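Tourism Operations 2: Seasonal Destinations
Handout 4 - Off-season dining supply and the visitor itinerary

Prepared by Raimo Saarinen. Read before the March tutorial.

4.1 Scope

Handout 3 dealt with accommodation. The present notes cover food service in small destinations outside the peak months, and the effect of reduced trading hours on independent travellers. Organised groups are excluded, as their meals are normally contracted in advance.

4.2 Terms

Nominal supply: all licensed food premises in the destination, whether trading or not.
Effective supply: premises open to a walk-in customer at a stated hour.
Service gap: any period of two hours or more between 11 am and 9 pm in which effective supply is zero.

Listings and review sites generally report nominal supply. Trading hours shown online are often those of the previous summer.

4.3 Case: Clerano

Clerano is a hill town with a permanent population of 2,410. Nominal supply is 60 premises. In the low season effective supply at 1 pm falls to roughly 50 per cent of that figure, and at 8 pm to 7 premises, most of them attached to hotels. Kitchens that open for lunch only account for the bulk of the difference.

Visitors arriving by the late coach from Urneo reach the centre after the last lunch service and before the first dinner service. They meet the service gap directly. The usual responses are to buy from the supermarket, to eat at the hotel at a higher price, or to drive on to the coast. Each moves spending away from the independent restaurants, which then have less reason to extend their hours.
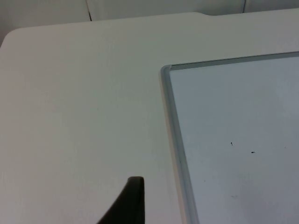
4.4 Measures

(a) Rostered opening. Restaurants agree to a rotating schedule so that a minimum number trade each evening. Manninen has run a roster of this kind for several winters. Compliance is good where the roster is posted at the coach stop and poor where it is only emailed to members.

(b) Reduced menu. A kitchen offers two or three dishes outside normal service. Labour cost is the main constraint - one cook and one floor employee is the usual minimum.

(c) Timetable adjustment. Moving the arrival of a coach by an hour can close a gap at no cost to the restaurants. The operator's other connections must be checked first.

4.5 Tutorial preparation

Using the Remis trading-hours sheet, plot effective supply by hour for one low-season date. Mark each service gap. State which measure in 4.4 you would recommend and what it would cost the operators. Maximum two pages, graph included. Label both axes.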